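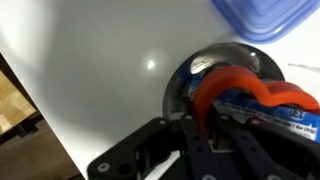 Prestige television has forgotten how to end an episode. I finished the second season of Zuterari in December, all 14 hours of it, and I could tell you very little about what happened, though I could draw you every final shot. Somebody stares. The music drops out. We cut to an object. Episode four closes on a white tabletop with a small bright spot of light near the middle, held so long that I got up, checked the router, and came back to find it still glowing meaningfully.

The show used to know better. In season one, Biviria lost the ferry and had to face the harbor families, and the hour ended when she ran out of lies. You wanted the next one. Now she loses 200 crates of medicine, and we get a slow fade and a cello.

Defenders call this trusting the audience. I feel about as trusted as a man handed an empty envelope. Plukar, a cheap cop show my household watches while folding laundry, wraps up in 32 minutes and has a cliffhanger every single week. Half of them are ridiculous. In one, the suspect is the horse.

I have watched the horse episode twice, and I've canceled my reminder for Zuterari season three.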